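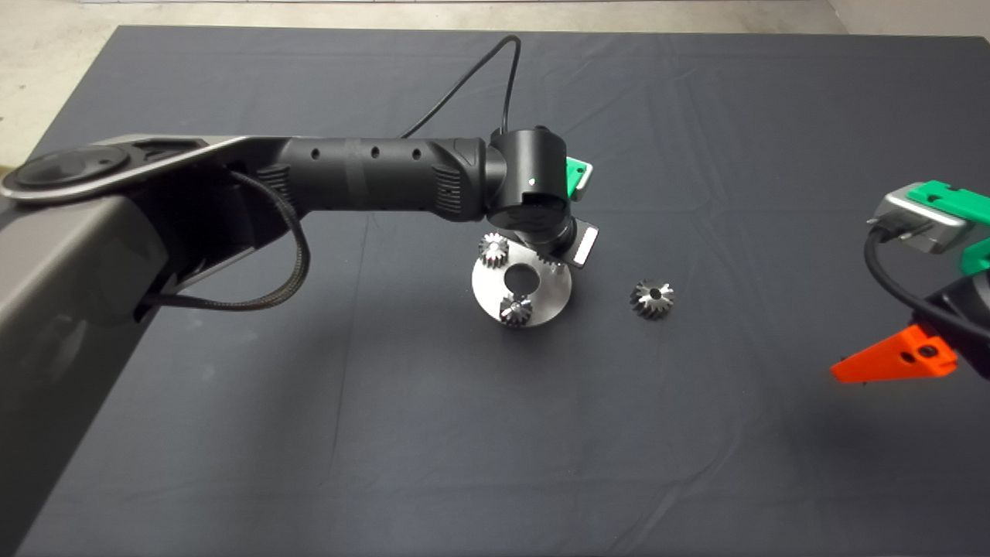 Konrad Zawadzka wrote back on the previous report that the leakage figures were hard to follow without knowing which meters they came from, and asked that metered and estimated volumes be kept apart from now on. They are kept apart in this report. Estimated volumes are marked E.

Harnell Water Loss Reduction Program
Progress report to the funder, October 2019
Prepared by Bartosz Borkowska

Status of work

The program covers the Harnell distribution system and the connected Flavorport zone. The grant agreement lists 905 service connections for meter replacement. At the close of the reporting period, 767 had been replaced and entered in the billing register. The remainder are mostly in Flavorport, where many of the meter pits are shallow and the existing setters do not accept the new meter body without an adapter. Adapters were ordered twice. The first shipment had the wrong thread and was returned at the supplier's cost.

District metering is further along. Flow meters are in place at 7 zone inlets and all are logging. The logger at the Sikora inlet lost its record for part of the summer when its battery connector corroded. Volumes for the missing interval were filled from the reservoir outlet meter less the sum of the other inlets and are marked E in the attached tables. The connector has been replaced with a sealed type, and the same change will be made at the other inlets during routine visits.

Night flow

Minimum night flow is read between 2 and 4 a.m. and taken as the lowest hourly average in that window. Logging is at intervals of 15 minutes. Shorter intervals were tried at one inlet and gave a noisier trace with no change in the result.

Night flow in the Harnell zones fell after the transmission main repair and has stayed down. Flavorport has not shown the same drop. Two explanations are being tested. The first is an undetected leak on the old cast iron section below the rail crossing. The second is legitimate night use at the cold storage plant, which refills its condenser tanks after midnight and is billed through a meter too large to register low flow properly. Hubert Marciniak has arranged for a temporary meter on the plant's branch line. Until that record is available, the Flavorport figure should be treated as an upper limit on leakage. 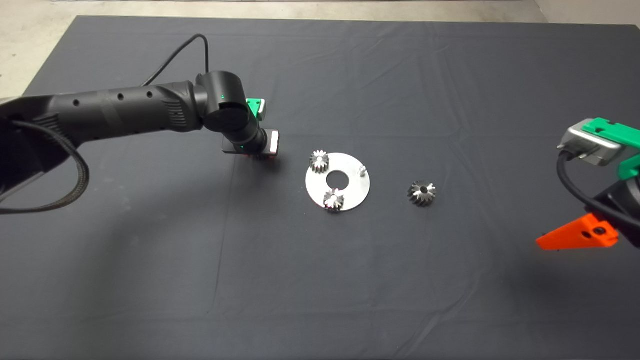 Does the delay in Flavorport change the completion date?
The end date in the grant agreement still holds, provided the second adapter order is accepted on delivery. If it is rejected, the last replacements will move to February and a formal extension request will be sent.

Acoustic survey

The survey crew under Donnie Baxter has completed the Harnell side. Correlator results on metallic pipe were consistent between passes. On the PVC extensions the signal faded too quickly to place a leak by correlation alone, and the crew went back to ground microphones at closer spacing. This takes longer and was not allowed for in the original schedule. The extra hours have been charged to the contingency line.

Every suspected leak is logged with its pipe material, depth, nearest valve and the crew's confidence grade. Excavation is approved only for the top two grades. Lower grades are listened to again after nearby repairs are finished — a louder leak on the same main often masks or mimics a smaller one.

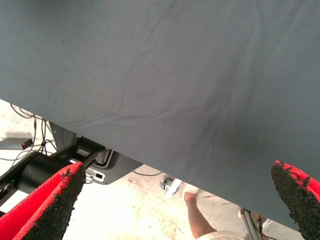 Figure 3. Gray woven fabric, hem and creases.

Data handling

Readings are now stored in Furisura, the asset database the district adopted last year. The import from the old spreadsheets took longer than planned. Account numbers had been reused after disconnections, so some addresses carried two meter histories. Jacinto Olvera matched these against the paper work orders, and unmatched records were set aside and left out of the loss calculation.

One item remains open. The billing cycle and the zone logger month do not end on the same date, and consumption has to be prorated before the two can be compared. Proration is by calendar days with no seasonal weighting, and it is applied to every account.

Budget

Spending on meters and fittings is below plan, matching the replacements still outstanding. Labor is slightly above plan on account of the microphone survey. No transfer between budget lines is requested.

Next period

Finish replacements in Flavorport. Read the temporary meter at the cold storage plant and restate night flow for that zone. Begin pressure logging at the high end of the Sikora zone ahead of the valve setting trial. Submit revised tables with E volumes removed wherever a metered record has since become available.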